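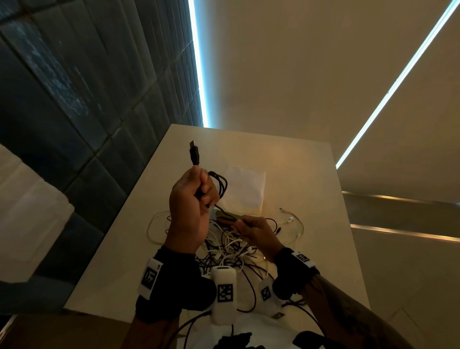 The second quarter of the Sengar build went mostly to wiring and to the recorded hand work the arm will learn from. We meet at the Fleturlow shared workshop, and the arm, its base and the sorting bench are all built there with the grant from Corkorholm. Cable sorting is the first job we picked for it, and it has been harder than the plan allowed for. A pile with black and white leads looped through each other gives the arm no clear place to start, and a person doing the same job will often hold one plug up in a fist, USB end on top, while the other hand goes back into the heap. We now record that kind of two-handed work with a marker block on each wrist, and the position data is good enough to use.

Spending. Of the 2,872 dollars awarded, the first 1,000 went to motors and bearings as planned. A second 1,000 was set aside for the gripper and the control boards. The gripper is paid for. The boards are on order from Grolto and have slipped once already. The remainder covers bench fees, fasteners and spare wire, and I don't expect to go over.

Arm. All joints are assembled and turn freely by hand. The shoulder sagged under load until we moved its motor lower and added a belt. The elbow is still noisy. We have left it alone because it holds position, but it will need a better bearing before the arm runs for long periods.

Gripper. The first set of fingers was too wide to get under a single lead without picking up its neighbors. The second set is narrower and has a rubber face. It picks up one loose cable from a flat surface on most tries. It does not yet pull a cable out of a knot, and I would not promise that for this grant period.

Recording. We have seven usable sessions so far. Two earlier ones were thrown out when the clock on the recording computer drifted — that has been fixed, and the clock is now checked before each session. Each session starts with a fresh tangle, and the person sorting is told to work at normal speed.

Problems. The main delay is the boards. Without them we can drive the joints one at a time but cannot run a full reach. The other is bench time, as the workshop was closed for floor repairs and we lost evenings we had counted on.

Next steps. Fit the boards, run a full reach with no load, then try single cables laid out flat. Mixed piles come after that. The final report is still planned for December.

Jihad Yammine, May 2018

Comments

benchrat: Which belt did you use on the shoulder? Mine sags the same way.

J. Yammine: A toothed one, nine millimeters wide. The narrower one skipped under load.

oldsolder: I'd change that elbow bearing now, while it's easy to get at.

marta_k: Will the plans for the narrow fingers be posted?

J. Yammine: Yes, once the drawings match what we built.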